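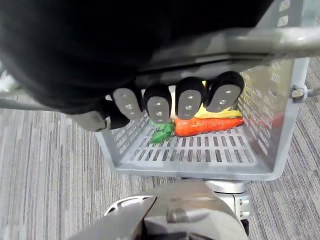

What am I trying to find out with the second batch of mango vinegar? Whether leaving the peel in gives the mother something extra to feed on, or whether it only makes the straining miserable.

July 4, 2021. Holiday, so the workshop is quiet and I have the long bench to myself, which means this entry will probably ramble (sorry to whoever reads it next!).

Both jars were started in May from the same box of fruit, the very ripe ones that came in from Dumlao and smelled up the whole hallway. Jar A is peeled flesh, jar B is flesh and peel together. Each got 925 g of fruit, filtered water up to the shoulder, and a good splash of the live vinegar left over from the Manda batch, the one we all liked on cucumbers. Cloth over the top, rubber band, onto the shelf by the water heater where it stays nice and even.

Jar A smells lovely today. Sharp but still fruity, with a little honey at the back of it. The mother is pale and smooth and slid aside when I tipped the jar. Jar B has a thicker skin, kind of lumpy, and there is a piney smell I keep going back and forth on. I thought it was a fault when I first opened it, and then after lunch I rather liked it.

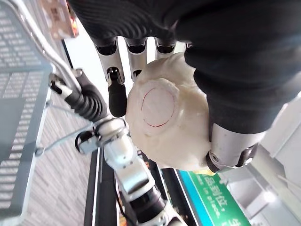 Strained both through the fine cloth. A took no time at all. B clogged over and over and I had to scrape the cloth down and start again, so there is one answer anyway. Final yield from B was 451 ml, and I'm sure more than that is still sitting in the pulp. I put the pulp in the cold room in case somebody wants to try it in a chutney.

pH strips are from the new Grolura pack and the colors are hard to tell apart under our lights. I took them over to the window and called both jars 3, but please check me with the meter when it's back from calibration.

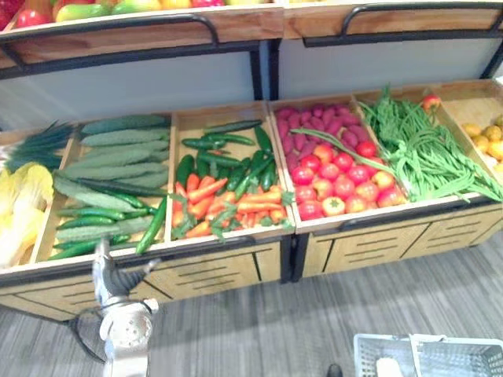
Bottled A in the small swing-tops, labeled and dated. B goes back under cloth for 2 more weeks, mostly so I can see if that pine note settles down or takes over. I saved a piece of each mother in its own vinegar, second shelf, Dalero crock, lid on loosely. Please don't tighten it!

For next time: try 5 percent sugar with the peel, and cut the peel in bigger strips so it can be lifted out before straining. Also we need more cloth.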